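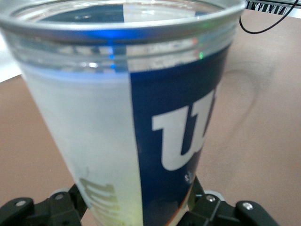 *A translucent plastic tumbler with a ridged rim, seen from close up.*

# How to Submit a Written Comment on a Proposed Port Access Agreement

When the government intends to grant a foreign state access to a port, airfield or supply depot, the draft agreement is published for public comment before it goes to the legislature. Any resident or registered organization may respond. The steps below use the draft agreement on the port of Lurano as the working case.

## Before you begin

You will need:

- the docket number of the agreement (for Lurano, 511)
- the full text of the draft, including its annexes
- a mailing address or a verified email account

The comment period is 14 days from publication. Comments received after the deadline are kept on file but are not forwarded to legislators.

## Step 1: Read the annexes first

The main text of an access agreement is usually short and general. Details on troop numbers, length of stay and legal jurisdiction are placed in the annexes. In the Lurano draft, Annex B limits visiting personnel to 1698 at any one time, and Annex D lists the piers and fuel storage areas they may use.

Note the article or paragraph number of every provision you plan to mention.

## Step 2: Identify the type of provision

Most comments concern one of the following:

1. **Status of forces.** Which country's courts may try visiting personnel, and for what offenses.
2. **Duration and renewal.** Whether the agreement ends on a set date or renews automatically.
3. **Third-party use.** Whether the visiting state may invite the forces of another country.
4. **Costs.** Who pays for dredging, road repair and environmental cleanup.

A comment may address more than one type, but each should have its own section.

## Step 3: Write the comment

Open with the docket number and a single sentence stating your position. Then quote the provision, explain your concern and propose replacement wording where possible. Reviewers give most attention to comments that offer text they can use.

Keep the comment under four pages. Supporting documents – maps, earlier agreements, budget tables – should be attached separately and labeled.

## Step 4: Submit

Upload the comment through the Prurnent portal, or mail it to the Treaty Review Office in Eynon. Mailed comments must arrive by 5 p.m. on the closing day; a postmark is not sufficient.

The portal issues a receipt number. Keep it, as corrections cannot be filed without it.

## After submission

Comments are posted to the docket once personal contact details have been removed. The office then prepares a summary for the foreign affairs panel. For the earlier Griseo airfield agreement, the summary covered 74 comments and was released in December, before the first hearing.

To request time to speak at a hearing, check the box marked "Oral statement" on the cover form. Requests made by telephone are not accepted.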